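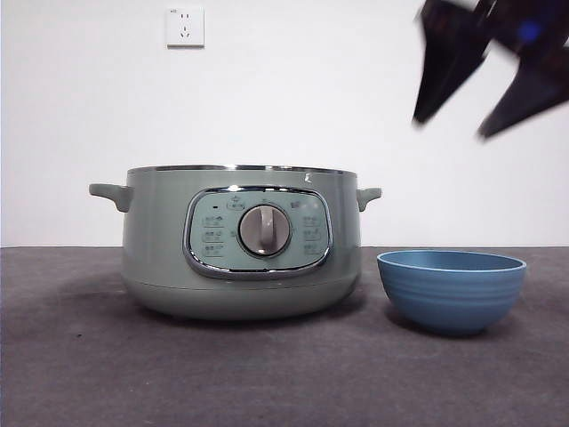
5. Budgeting a tabletop cell: everything that isn't the arm

Courses > Automation Planning > Handouts > Unit 5

Last time we got as far as picking an arm, and most of you stopped your spreadsheets right there (I saw them!). So today is the rest of the list. I'm using the kitchen bench cell as our running case, the one we set up under the project name Lindasach, so keep that setup in mind: pot, bowl, gripper, a gray felt-like surface, a wall socket behind. Small job, small objects, and still a surprising number of lines in the budget.

5.1 Start with the objects

Before you ask anybody for a quote, write down what the gripper has to touch. A squat round pot with two stubby side handles and a control knob on the front gives you at least two very different grasps. The bowl is a third one – a smooth rim, a ribbed outside wall, and a choice between pinching the rim and going around the body. If your fingers only suit one of those, you're buying a second set of fingers, so put them in now.

Also write down which objects you'll need to replace. I budget for two of every ceramic item from day one and I've never regretted it. Appliances are trickier. If the model you trained on goes out of stock, the replacement may have a different knob, and then your nice careful knob-turning routine needs work. Buy the spare pot at the same time as the first.

5.2 Two quotes, side by side

We asked Banik and Mustonen for the same thing, a pair of replacement fingers with pads. Banik came back at $248 a set with shipping included. Mustonen wanted $600, but that covered a mounting plate and a spare set of pads. Most of the class voted for Banik straight away, and I get it, but go look at the wrist on your arm first. If you need the plate anyway, price it separately and then compare. Do this on paper and hand it in with the worksheet.

5.3 Power, surface, mounting

Things I find missing in almost every plan:

- Outlets. Count the plugs for the controller, the cameras, the computer and whatever appliance is on the table. A single wall plate won't get you far.
- Appliance voltage. If the panel is labeled in another language, get a translated manual before you plug it in, and check the rating plate against your wall supply.
- The tabletop covering. Cheap, wears out, gets food on it. Buy extra from the same roll so the color matches.
- A rigid mount for the fixed camera. Please don't use a clamp you found in a drawer.
- Lids. If the task ever includes one, it needs its own place to sit, and that takes table space.

5.4 Lead times

Prometbridge makes the planning sheet we use in class, and its default assumes everything arrives in the same week. Change that. Fingers are usually my slowest item and bowls are the fastest, so I enter the fingers first and work backward from the date I want the cell running.

For next class: finish your own sheet for a two-object cell, with a spares column, and mark any price you guessed.

Handout updated 2024-05-14 | Contact the course office | Back to top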